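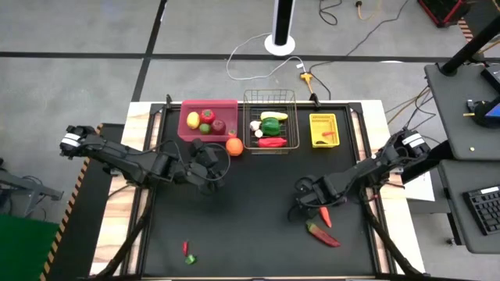
# Chapter 2: Receiving and Sorting Fresh Produce

Fresh produce reaches a kitchen in mixed condition. Items from the same delivery may differ in ripeness, size, and firmness, and they will not keep for the same length of time. The work of sorting begins as soon as a delivery has been accepted, and it is completed before any item is placed in storage. A kitchen that sorts poorly will waste food, however well its cold rooms are run.

This chapter covers the work done at the sorting table. Chapter 1 dealt with ordering and with the delivery note; students who have not yet completed the exercises on delivery notes should do so first. Cold storage is treated briefly here and more fully in Chapter 3.

## Learning Objectives

After studying this chapter, the student should be able to:

- set up a sorting table and arrange containers along its far side;
- separate fruits from vegetables and explain why they are stored apart;
- recognize common faults in citrus, tomatoes, peppers, cucumbers, and garlic;
- choose a suitable container for each group of produce;
- record rejected items on the sorting sheet.

## Key Terms

**Sorting** is the division of mixed produce into groups that will be stored or used together.

**Grading** is the division of one kind of produce by quality or size. Grading follows sorting and is often done by a different person.

**Ethylene** is a gas given off by many fruits as they ripen. It speeds ripening in other produce stored nearby.

**Holding container** is any tray, basket, or bin in which produce rests between the sorting table and the store.

**Trim loss** is the weight of produce removed before use, including stems, cores, and damaged parts.

## 2.1 The Sorting Table

The surface used for sorting should be flat, clean, and of one plain color. A dark surface has the advantage that pale produce, such as garlic, stands out clearly, and loose skins are easily seen and removed. A light surface shows soil more readily and is preferred by some kitchens for root vegetables. Either is acceptable if it can be washed down between deliveries.

Containers are placed in a row along the far edge of the table. The near part of the surface is left for produce that has yet to be sorted. This arrangement allows each item to be picked up, looked at, and set down in its container in a single forward movement. Containers placed at the side of the table require the worker to turn, and over a long delivery this becomes tiring.

The order of the containers should remain the same from one day to the next. At the Toltwood training kitchen, fruit is always placed on the left, large vegetables in the middle, and small or hot peppers on the right. Students working in other kitchens should follow the order used there.

## 2.2 Choosing Containers

Three kinds of container are in common use.

**Solid trays.** A plastic tray with closed sides is suited to round fruits such as lemons, limes, apples, and tomatoes. The fruits should lie in a single layer. A tray that is filled too high will shed fruit over its rim, and an orange that rolls from the tray to the floor must be set aside and washed before it is returned.

**Wire baskets.** An open mesh allows air to pass on all sides and is suited to bell peppers, cucumbers, and garlic during sorting. Long items are laid flat across the front or back of the basket, leaving the center for rounder ones. Wire may mark soft skins, and tomatoes should not be left in a wire basket overnight.

**Slotted baskets.** A plastic basket with slotted sides combines some of the firmness of a tray with some of the airflow of mesh. It is useful for chili peppers, provided that the slots are narrower than the smallest item.

Color may be used to tell containers apart, and many kitchens keep one color for one group of produce. Where this is done, the colors should be written on a card and posted near the table. The Rovis color card, reproduced at the back of this book, is one such system.

## 2.3 Fruits and Vegetables in the Kitchen Sense

In botany, a fruit is the part of a plant that develops from the flower and holds the seeds. Peppers, cucumbers, and tomatoes are all fruits by this rule. Kitchens use the words differently. For the purposes of this book, lemons, limes, oranges, and apples are treated as fruits; peppers, cucumbers, and garlic are treated as vegetables.

The tomato may be placed with either group. It is commonly sorted with the fruits because of its shape and soft skin, but it should be separated from apples before storage if ripening is to be delayed. The kitchen's own rule must be stated on the sorting sheet.

Cucumbers are sensitive to ethylene and turn yellow when kept near ripening fruit. Apples should be stored well away from them. Garlic is kept dry and is moved out of the basket once sorting is complete, as it does not belong in a damp cold room.

## 2.4 Handling Peppers

Peppers call for particular care. Sweet and hot kinds may look much alike, and a long red pepper cannot be judged by color alone. Some peppers are red in one part and green in another; this is a normal stage of ripening and is no cause for rejection. Students should check the label or the delivery note whenever the kind is in doubt.

Small chili peppers are easily overlooked on a full table. They are sorted last, and the surface is then checked once more from left to right. Gloves are worn when broken chili peppers are handled.

## Case for Discussion

Hazem Lamrani supervises receiving at Ositar, a catering kitchen that serves 1000 meals a day. In November the kitchen recorded 27 rejected cucumbers, all yellowed, from deliveries that had been accepted in good condition. The sorting sheets showed that apples and cucumbers had been sorted correctly into separate containers. The containers had then been placed together on one shelf for some 20 hours.

Students should identify the point at which the fault arose and state what entry on the sorting sheet would have brought it to light. The case is taken up again in Section 2.7, after the discussion of shelf plans.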